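4. Gravação de demonstrações na bancada de cozinha

Esta seção descreve a coleta de episódios com a estação bimanual Gumura e o software de gravação Jevon. Pressupõe que a calibração da seção 3 foi concluída e que os dois braços respondem ao comando de repouso.

A bancada de cozinha usa objetos fixos (forno, móveis de madeira) e objetos móveis (canecas, pratos, milho, cesta, campainha). Apenas os objetos móveis entram na lista de sorteio de posições.
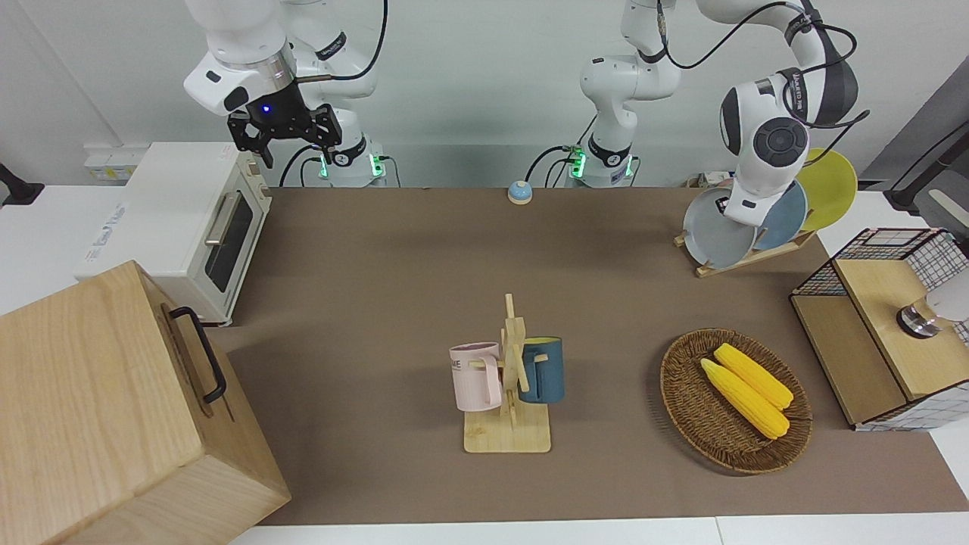
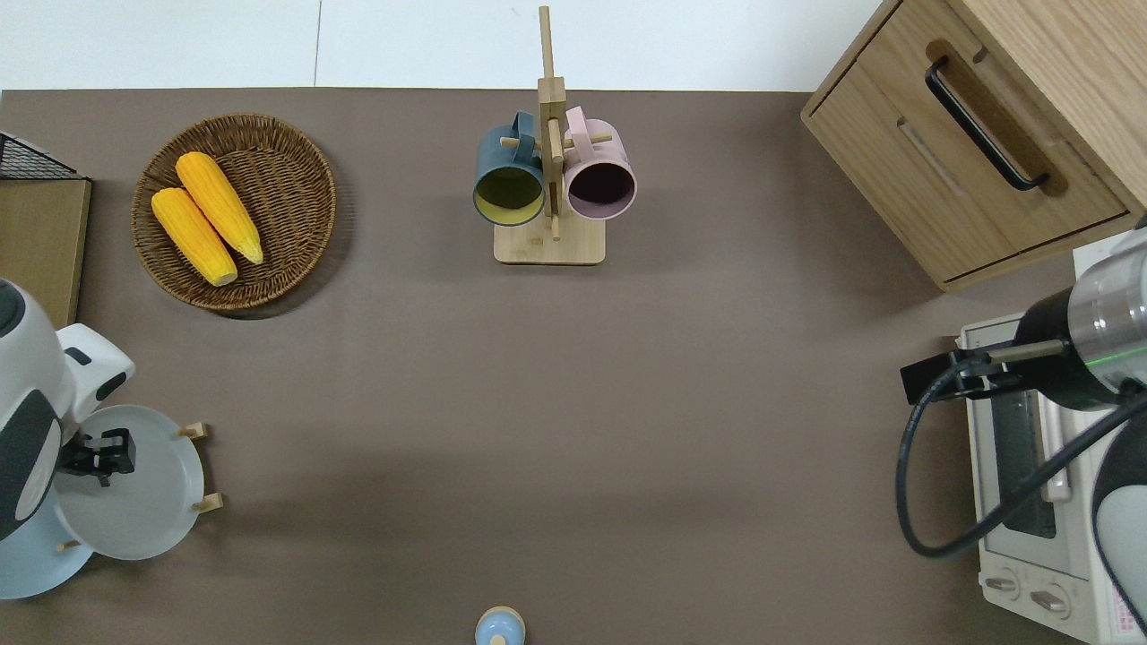
4.1 Preparação da bancada

1. Estique o tapete até eliminar as dobras. Uma dobra sob a base do porta-canecas altera a altura dos pinos e invalida a comparação entre episódios.

2. Posicione os objetos fixos conforme o arquivo de layout ativo. O layout padrão chama-se Colombo. Não misture layouts na mesma sessão.

3. Coloque os objetos móveis nas posições indicadas pelo sorteio. Tolerância de posição: 2 cm. A orientação é livre, salvo indicação contrária na ficha da tarefa.

4. Pendure as canecas pela alça. Os pratos ficam em pé no suporte, entre os pinos, sem apoiar um no outro com força.

5. Verifique a passagem dos cabos com os braços na posição de repouso e na posição de alcance máximo.

CUIDADO: um cabo com folga excessiva pode enganchar em canecas e pinos durante o movimento. Prenda a folga antes de habilitar os motores.

4.2 Verificação das câmeras

6. Abra o painel de vídeo do Jevon e confirme que todas as vistas estão ativas. A vista fixa e a vista superior devem mostrar a área de trabalho da tarefa escolhida. Não é necessário que os braços apareçam inteiros.

7. Desative a exposição automática. Ajuste o valor manual com a iluminação definitiva da sessão e não o altere até o fim do lote.

8. Execute o teste de sincronismo. Diferenças acima de 46 ms entre vistas fazem o software recusar a gravação. Nesse caso, reinicie o serviço de captura e repita o teste.

Nota: a vista superior e a vista fixa podem apresentar esquerda e direita trocadas. Nas anotações, use sempre a referência do robô - "braço esquerdo" é o esquerdo do robô, qualquer que seja a vista consultada.

4.3 Gravação de um episódio

9. Selecione a tarefa na lista e digite a identificação do operador.

10. Leve os dois braços à posição inicial e solte os comandos. O contador de quadros só é liberado com os braços parados.

11. Pressione o pedal uma vez para iniciar. Execute a tarefa em velocidade constante, sem pausas para corrigir a postura.

12. Pressione o pedal de novo ao concluir, com as garras abertas e afastadas do objeto. O episódio é encerrado automaticamente ao atingir 3000 quadros.

13. Classifique o resultado: sucesso, falha ou descarte. Use "descarte" apenas para erro de equipamento ou interferência externa. Uma caneca que cai da garra é falha e deve ser mantida.

CUIDADO: não coloque as mãos sobre o tapete com os motores habilitados, mesmo entre episódios. Para repor um objeto, acione a pausa e espere a confirmação no painel.

4.4 Fechamento do lote

14. Um lote completo tem 600 episódios por tarefa. Lotes incompletos podem ser retomados, desde que o layout e a exposição sejam os mesmos.

15. Exporte o lote para o servidor Stirau e aguarde a soma de verificação. Não apague a cópia local antes disso.

16. Registre no campo de observações toda troca de objeto ocorrida durante o lote. Uma caneca de outra cor conta como objeto novo e exige novo código.

Nota: os rótulos de texto são revistos depois da exportação. Dúvidas sobre nomenclatura vão para Tiziana Serra; falhas do pedal ou do serviço de captura, para Pranab Barua. A lista de códigos foi atualizada em agosto - fichas impressas antes disso não servem.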